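Chapter 7
Choosing a Gripper Kit: The Dendari Two-Finger Set

By the end of this chapter you should be able to read a gripper kit's data sheet with a critical eye, plan a fair bench trial, and say which jobs a given pair of fingers will suit. You will need your notes from the last chapter on friction and contact area, so keep them open.

A robot arm with nothing on the end of it is a very expensive way of pointing at things. Everything useful happens in the last few centimetres, and I still find those few centimetres the most exciting part of the whole machine! You can spend months tuning the motion of an arm and then discover that your results change completely when you swap the fingers. That is why we give a full chapter to a single kit, and why we have picked one that a college workshop can afford.

The kit is the Dendari two-finger set, sold through Lendedley as a bolt-on for small arms. It comes with a gripper body, two pairs of fingers, a wrist camera with its bracket, a sheet of spare grip material and a small bag of screws (count on losing one). Lendedley also sells a set-up service, in which an engineer comes out for a morning and fits everything for you. We did the fitting ourselves, partly to save the money and partly to find out whether the instructions made sense. They mostly do. The section on cable routing needs another drawing.

Mehwish Ghumman and Irfan Tanoli ran the trials described here over the whole of March, with Tariq Memon writing up the faults as they came in. Their working notes have been used throughout, and where the three of them disagreed I have left the disagreement in.

7.1 What the wrist camera gives you

Students often ask why the camera should ride on the wrist when a fixed one over the bench would see so much more. A fixed camera is good for finding a part, but the closer the gripper gets, the more the gripper itself blocks the view. With the camera at the wrist, the fingertips stay in the picture at the moment you care about most. You give up the wide view and you get the approach, the contact and the lift from the best seat in the house.

The price is that the fingers take up a good share of every picture. Look at how much room they need when they are open over the work surface, and at how the two tips lean in towards each other. The dark, speckled grip surface runs along both fingers, and each has a long slot cut into it. Notice the soft shadow on the surface as well. A shadow like that moves with the arm, and a simple vision program may well try to pick it up.
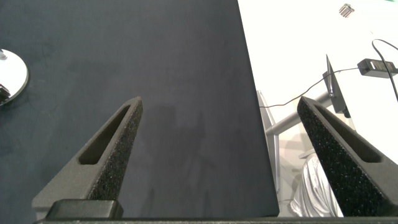 7.2 The fingers

Dendari's fingers narrow to a point, and you will either love this or grumble about it. Irfan loved it. With pointed tips he could reach between parts sitting close together and lift one without nudging its neighbour. Mehwish was less sure: a narrow tip has little contact area, so a heavy part can swing about it like a pub sign. Both of them are right, and exercise 9 at the end of the chapter asks you to work out the weight at which her worry starts to matter.

The slots save weight and let the finger give a little under load. Press a finger sideways with your thumb before you fit it and you will feel this straight away. Do try it – the data sheet gives a figure for stiffness, but your thumb will teach you more in a second than the figure does.

The grip material is the part I would praise most. After 400 picks Tariq could see no change in how well it held, and he is a hard man to please. At 2000 picks the tip of one finger had started to shine, and small smooth parts were slipping on that side. Changing the pad was a short job with a craft knife and some patience. The older Havlíček fingers, which we used in the previous edition of this book, had their pads moulded in, so a worn pad meant a new finger.

7.3 Before you begin your own trial

Fix the base, tidy the cables and decide what counts as a successful pick. Write that last one down before the arm moves.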